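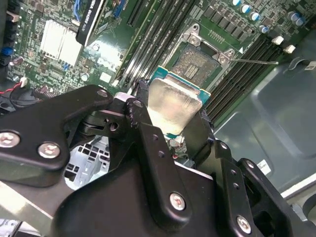
The Smallest Scary Job in the House
I swapped the processor in my old workstation, and I lived to write it up

I have wallpapered a stairwell. I have driven a rental van through downtown Ustside on a Sunday with a piano in the back. Neither of those made my hands sweat like lowering a little square of metal and green board into its socket.

The workstation came from the architects' office where I used to work (they were clearing out, I had a hatchback). It's one of those big green-board machines with long rows of memory on both sides of the socket and a Quadro card slanting across your view of everything, and it has been running my photo library and my terrible home movies ever since. It was fine. Then I started scanning my grandmother's slides, and it was very much not fine. Sixty of them took a whole evening!

A new computer was out of the question, so I went to see Kwabena Boateng, who has the repair counter at the back of Liang, the stationery store on Detwood Avenue. He looked up the board, rummaged in a drawer and came back with a used processor that would fit. Thirty-five dollars. I've paid more for a candle.

"You want me to put it in?" he asked, and I said no, I'd do it myself, and I have no idea why I said that.

So here's what I learned at my kitchen table.

Clear more space than you think you need. The case has to lie on its side with the panel off, and you want good light coming straight down into it. I used the reading lamp from the bedroom and it threw a lovely warm shine off the top of the chip and left the rest of the board murky, so I ended up adding a flashlight propped on the sugar jar.

Unplug it, touch something metal, take your sweater off. Kwabena was very firm about the sweater.

The cooler is the ugly part. Mine had been stuck on with paste for years and it did not want to go. Run the machine for a few minutes first, shut it down and unplug it, then twist gently back and forth. Don't yank. Once it's off, wipe away the old gray goo with a coffee filter and rubbing alcohol, and accept that some of it will end up on your elbow.

Then there's the lever, a skinny metal thing at the side of the socket that you push down and out before it swings up. Lift the bracket, lift out the old chip by its edges, and stop for a second to look at what's under it. All those tiny contacts! From a foot away they blur into a gray-brown speckle, like wet sand, and you must not touch any of it. No fingers, no sleeves, no dangling necklace.

Look for the small triangle at the corner of the processor and find its partner on the socket before you lower anything. I turned mine around twice, convinced I had it backward. (I'd had it right the first time.) It goes straight down and it needs no pushing whatsoever — if you're pushing, pick it up and look again.

Closing the lever takes more force than seems decent. There's a creak. My friend Rupert Haslinger, on speakerphone from Hindolen, heard it and said, "Was that you or the board?"

New paste, a blob the size of a pea, cooler back on, screws tightened a little at a time going corner to corner. Fourteen minutes by the oven clock, not counting the part where I walked around the yard.

It started on the second try. I'd left the cooler fan unplugged.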